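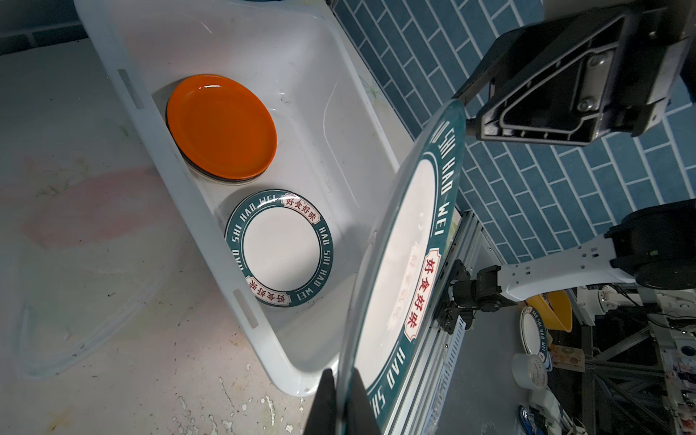 Unit 3 – Cooling system basics (small SUVs and hatchbacks)

Instructor: Tatiana Ďurica. Bay work: Libor Kollár's group first, then Xiaoyan Deng's.

Carry over from last time: belts and tensioners. Read your notes on routing, it will be on the short test.

What the system does
Moves heat from block and head to the radiator. Also feeds the cabin heater – people forget that part. Weak heater at idle is often low coolant or trapped air.

Parts to know by name
Water pump, thermostat, radiator, expansion tank, cap, fan, upper and lower hose, heater core, temp sensor.

Thermostat
Closed when cold. Starts to open before full operating temp. Stuck open = slow warm up, poor heater, bad mileage. Stuck closed = overheats, can happen fast. Learn both, students mix them up every term.

Coolant
Mix with distilled water, check the ratio on the lable. Color is NOT a reliable guide to type. Don't top up with whatever is on the shelf. Check the owner's manual, then check it again.

Pressure test, order of work
Engine cold. Never open a hot cap.
Fit the adapter, pump to the figure printed on the cap. No higher.
Wait 5 minutes and watch the gauge.
Dropping? Look at hose ends, pump weep hole, radiator seams, carpet on the passenger side.
Release pressure slowly before you take the adapter off.

Fan check
Warm idle, 2,000 rpm for a bit, then back to idle. Note the temp when the fan cuts in. Write it down, dont trust memory.

For next class
Worksheet both sides. Bring gloves and safety glasses. Missed the bay session – see Vlasta Hrubý for a make-up slot in September.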